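How a Storm Surge Works
Weather and Water for Young Readers, January 2022

When a big storm reaches the coast, wind is only part of the danger. The sea itself can rise and move onto the land. This rise is called a storm surge. A storm surge is measured as the extra height of the water above the normal tide for that hour.

This page explains where the extra water comes from, why some towns get more of it than others, and how people measure it.

Words to know

Tide: the regular rise and fall of the sea, caused mostly by the pull of the moon.
Surge: the extra height added by a storm.
Storm tide: the tide and the surge added together.
Fetch: the distance that wind blows over open water without meeting land.
Tide gauge: an instrument that records the height of the sea.

Wind does most of the work

Wind drags on the surface of the sea. The top layer of water starts to move, and it pulls on the water under it. In the deep ocean this causes little change in height. Water that is pushed forward near the top can sink and flow back underneath.

Near the shore the water is shallow. There is less room for it to flow back. The wind keeps pushing, the water keeps arriving, and the level goes up. You can see a small version of this by blowing steadily across a shallow pan of water. The level rises a little at the far end.

Three things make the wind's push stronger: its speed, its fetch, and how long it blows in the same direction. Speed matters most. If the wind speed doubles, the push on the water becomes 4 times as great.

Low pressure adds a little more

Air has weight, and it presses down on the sea all the time. In the middle of a strong storm the air pressure is lower than normal. The sea under the storm is pressed down less than the sea outside it, so it bulges upward.

The rule used by forecasters is simple. For each millibar that the pressure drops, the sea rises by close to one centimeter. (A millibar is a unit of air pressure. Normal pressure at sea level is a little over 1,000 millibars.) Even in a very strong storm, this part of the surge is usually much smaller than the part made by the wind.

The shape of the sea floor

Two towns can be hit by the same storm and have very different surges. One reason is the slope of the sea floor.

If the floor drops off steeply close to the beach, much of the moving water can escape downward and back out to sea. Waves may be large there, but the surge is smaller. If the floor slopes gently for many miles, the water has nowhere to go and piles up.

The outline of the coast matters too. A bay that is wide at its mouth and narrow at its head acts like a funnel. The same amount of water is squeezed into less and less space, so the level climbs as it moves inland. Rivers that empty into the bay can make things worse. The surge blocks the river's way out, and rainwater coming downstream backs up behind it.

Which side of the storm is worse?

North of the equator, hurricanes spin counterclockwise when seen from above. Suppose one is moving straight toward a beach, and you are looking the way it is traveling. On the right side, the winds blow toward the land. On the left side, they blow away from the land, and the water there can even drop below its normal level for a while.

South of the equator, storms spin the other way, and the sides are switched.

Adding the tide

The surge is added to whatever the tide is doing. The small harbor town of Brirnitz has a good pair of measurements to compare. All heights are in centimeters above the zero mark on the harbor gauge.

First storm, in December
Tide expected at the peak of the storm: 106
Surge: 94
Storm tide: 200

If the same surge had come at low tide, when the expected level was 4, the water would have reached only 98. The lower dock at Brirnitz floods at 150. In the first case the dock was under water. In the second it would have stayed above the sea.

Surge is not the same as waves

A wave goes up and down in seconds. A surge can last for hours. Waves ride on top of the surge, so they break farther inland than they normally would and can hit walls and roads that were never built to be hit.

A surge is also different from a tsunami. A tsunami is started by a sudden movement, such as an earthquake under the sea. A surge is started by weather.

How surges are measured

A simple tide gauge is a float inside a pipe. The pipe stands upright in the water and has a small hole near the bottom. The hole is too small to let waves in quickly, so the water inside stays calm while still matching the average level outside. Many newer gauges send a radar signal down to the water and time how long it takes to bounce back.

Each reading is stored with its time. The gauge at Lernside, up the coast from Brirnitz, gives every reading a number. Reading 2345 is the one marked on the class chart.

To find the surge, subtract the tide that was predicted from the level that was measured. The amount left over is the surge.

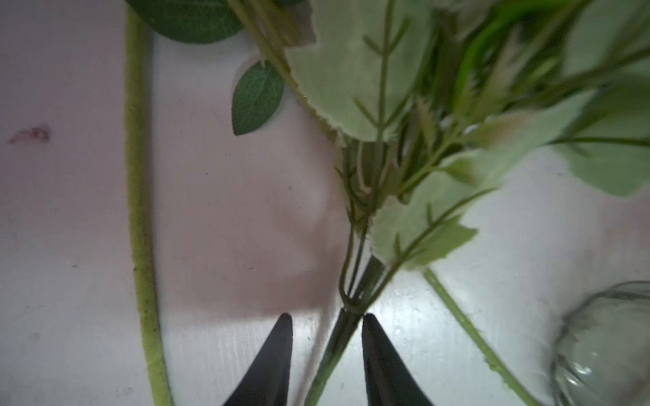
Green stems and leaves from an artificial flower spray.

Plants at the edge of the sea

Salt marshes are covered with grasses that can live with salt water around their roots. When a surge flows through a marsh, the stems rub against the moving water and slow it. Waves lose height as they cross. A wide marsh slows the water more than a narrow one, and a long-lasting surge can still fill it from side to side.

Dunes work in another way. They are hills of sand that stand between the beach and the land behind. Grass roots help hold the sand in place. Walking on dune grass can kill it, and bare sand washes away more easily.

Staying safe

If officials tell people to leave a coastal area, leave with your family at that time. Roads near the water may flood long before the storm's center arrives.
Do not walk or play in flood water. It can hide holes and sharp objects, and it may be dirty.
Go back only when officials say the area is open.

Check what you read

1. What two parts are added together to make a storm tide?
2. Why does water pile up more over a gently sloping sea floor?
3. A gauge measures 180 centimeters. The predicted tide was 120 centimeters. How high was the surge?

The answer to number 3 is 60 centimeters. The first two are in the sections above.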